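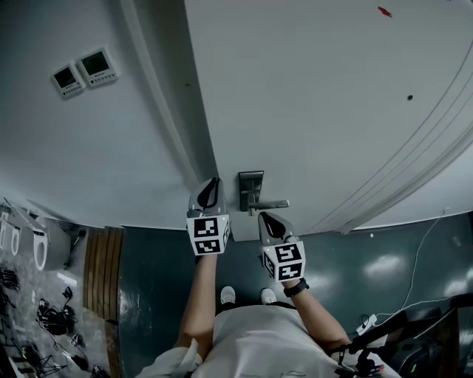 Write down what counts as opening a door

The draft rules for collecting hand-held gripper data have come round again, and most of the comments are about cameras. I would like to talk about doors.

At Fesevbridge we have 376 recordings of a person working a lever handle with a pair of grippers. When Simin Khosravi went through them in July she marked 332 as usable. The rest were not bad recordings. They were recordings of something else. In some the person let go with the lever still down. In some the door moved and the latch never cleared. One gripper, two grippers, a push with the side of a finger — all of it had gone in under the same two words, "open door".

The draft spends 8 pages on how the markers are fixed to the grippers and one line on what the task is. I think that is the wrong way round. A loose marker cube shows up as soon as somebody checks the tracking. A loose task name can sit in a set of 3000 recordings for a year before anyone trips over it.
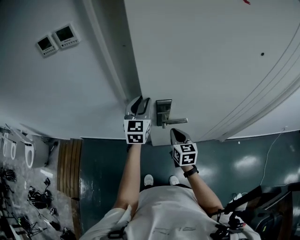
My proposal is a short one. Every task should have a written start and a written end, and both should be things that can be checked from the recording. For a lever handle, I would start with both grippers clear of the handle and end with the lever back at rest and the grippers clear again. If the job may be done with either hand, say so. If it must be done with both, say that too.

The people at Lullik object that this makes everyone move in the same stiff way. I don't agree. A rule about where you begin and finish leaves the middle alone, and the middle is where we want people to differ. Nolte has worked like this for its drawers and cupboards and the movements still vary plenty.

There is a fair complaint about cost. Someone has to write these notes and someone has to keep them up to date, and a small outfit like Wisto has no spare person for it. I would accept a half-page limit per task. I would not accept leaving it optional.

Comments on the draft close on Wednesday. Mine will ask for the task section to come before the one on markers.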